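3.2 Edges, verges and the winter hedge

Narrow lanes tend to be studied for what runs down the middle of them. We wanted to look at the sides. On the lane between Grultwood and Sakholm the asphalt has no curb and no painted line, so the meeting of pavement and ground is free to wander, and it does so in ways we found a real pleasure to map. Our walked section is 2314 m long. We went over it in the leafless season, when the structure of the hedge can be read right down to the stems (Figure 4).

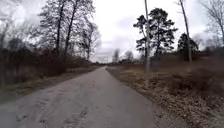

Following Section 2, we treat the lane as a set of parallel strips: asphalt, crumbling margin, grass verge, and woody growth. The margin turned out to be the liveliest of them. Fallen leaves and dry grass spill onto the pavement in places, and wherever that litter stays put long enough, it begins to act as soil. A blade of grass rooted on top of old asphalt is a small thing, but we got very excited about the first one and were still pointing them out to each other at the far end!

Grit behaves differently. It gathers in loose patches on the traveled surface and moves with traffic and rain, so we scored it separately from leaf litter, on a scale of 0 to 5. The Drekum protocol lumps the two together, which works well on wider roads but hides much of the interest on a lane like this one. 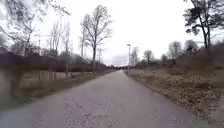 Hedge and standing trees were also kept apart. The hedge is dense and gives shelter close to the ground, while bare crowns let most of the winter light through to the verge. We expected the verge to be more uniform under the trees than in the open, and the December transects gave only weak support for that. Bare patches were as common in one as in the other, which makes us think that wheels matter more here than shade.

Figure 4. The lane in winter, with asphalt, grass verges and woody borders.
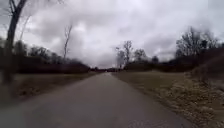 Zalewska, commenting on an earlier draft, argued that the brushy growth beyond the grass deserves a strip of its own, as dead stalks left standing hold seed well into winter and are often the first thing lost when a verge is mown. We agree, and Table 2 now lists tall dead stems separately from short grass. The change adds little to the time needed in the field, and it brings out a part of the lane that we had been walking straight past.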